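Gristura price list scans - README

What is in the folder

Page scans and a typed-up table from the trade price lists put out by Gristura, a bicycle parts wholesaler, with a smaller set from a rival called Nundum. The scans are plain greyscale, one file per page. The table has one row per listed part: list name, page, part number, description as printed, trade price as printed, and a notes column that is mostly empty.

I put this together after reading one too many claims that such and such a hub was "first sold" in such and such a season because it turns up in a catalogue. A price list tells you what a wholesaler hoped to sell. It does not tell you that the part was in the warehouse, or that a single shop ever got one. Please keep that in mind before you quote anything from here.

Coverage

There are 12 Gristura lists and 4 from Nundum. The Gristura run has gaps. I have seen it described on a forum as complete, and it isn't. At least two lists are mentioned in the small print of later ones ("replaces all earlier prices") and I have never found a copy of either. If somebody offers you the missing ones, ask to see the back page, where the list number is printed.

The Nundum lists are patchier still. One has no cover and I have placed it by its headset prices, a method I would not trust if someone else had done it. It is marked "order uncertain" in the notes column.

How the table was made

Text recognition first, then checked by eye against the scan. The recognition was sold to me as very accurate. On clean type it was fair. On the stapled lists, where the inner column curves into the fold, it was poor, and 70 rows had the wrong price before I corrected them. I expect there are more. Threes and eights are the usual trouble, and so is the half-penny mark on the spokes pages, so treat any spoke price as a guess until you have looked at the page.

Descriptions are left as printed, misspellings included. "Deralieur" is theirs.
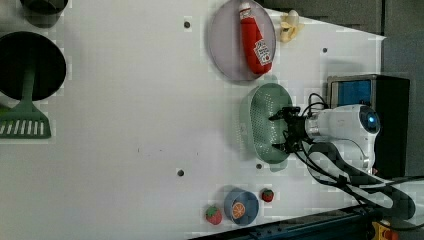

Page last changed: December 2025

Known problems

Part numbers were reused. Gristura gave the same number to a brake cable and, later on, to a bell. Anyone joining lists on part number alone will get nonsense, so join on number and description together, and check what falls out.

Illés saddles show up under three spellings, one of them with the accent on the wrong letter. I have not merged them. There is a story going about that the different spellings mean different factories. I have seen no evidence for it, and the prices match to the penny.

The "new this season" stars are unreliable. Several parts carry a star in 2 lists running. Either they were late, or the star was left in when the page was set again. I lean towards the second, but can't prove it.

Prices are trade, before tax, and leave out the carriage charge. Where a dealer has pencilled in a different figure I have put that in the notes and kept the printed price in the price column. The pencil could be a discount, a shop price or a sum for something else entirely.

What not to use it for

Working out sales. Dating a bike by its parts, unless you have something better to back it up. Setting a value on old stock - I have already had one message from a seller quoting this table as proof that a chainset was "rare", when all it showed was that the chainset was dear.

Versions

The January version fixed the rows mentioned above and put the tyre pages back in order. The current one adds the coverless Nundum list and takes out a column called "Lulus code". I had assumed Lulus was a maker. It now looks more like the name of the printer's stock paper, as it appears at the foot of every page whatever the parts above it. Older copies still have the column, so ignore it if you see it.

Corrections

Send the list name, the page and the row. A clear picture of the printed page helps a great deal. I don't change prices from memory, mine or anybody else's.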